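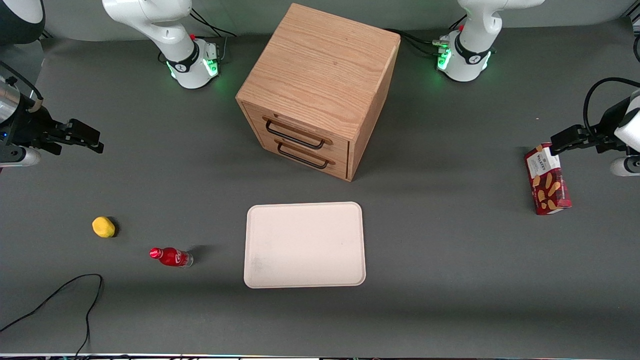 4. Enregistrement des démonstrations (tâche « tiroir et plateau »)

Le protocole Larunier repose sur des démonstrations téléopérées à deux bras, enregistrées par la caméra fixe et relues ensuite par le module d'apprentissage. Une session compte jusqu'à 600 épisodes. Avant de lancer un épisode, contrôlez que le voyant au pied de chaque bras est vert. Le meuble à deux tiroirs se place près du bord arrière, façade tournée en biais, et le plateau crème devant lui, à plat et vide. Le bras gauche peut tenir un objet, comme la boîte de biscuits rouge, tandis que la pince droite reste ouverte.

4.1 Procédure

1. Dégagez la zone entre le meuble et le plateau.
2. Posez les objets libres sur le tapis. Changez leur position à chaque épisode.
3. Ouvrez le logiciel Savside et choisissez le profil « bimanuel ».
4. Saisissez le numéro d'épisode, puis attendez 5 secondes sans toucher aux commandes.
5. Exécutez la tâche d'un seul mouvement continu.
6. Ramenez les bras en position de repos et arrêtez l'enregistrement.

Remarque : un épisode où un objet est tombé se conserve, avec l'étiquette « échec ». Le modèle de référence a été entraîné sur 363 épisodes, échecs compris.

Attention : ne passez pas la main entre les pinces pendant qu'un épisode est en cours. Mettez d'abord les 2 bras en pause.

Attention : les câbles doivent rester hors de la trajectoire des pinces.

4.2 Vérification des fichiers

Relisez le premier épisode en entier avant de poursuivre. Si l'image et les positions articulaires sont décalées, relancez la synchronisation (section 3) et supprimez l'épisode.

Procédure rédigée par Thoa Chu, relue par Fuseini Asamoah. Révision du 2026-09-03.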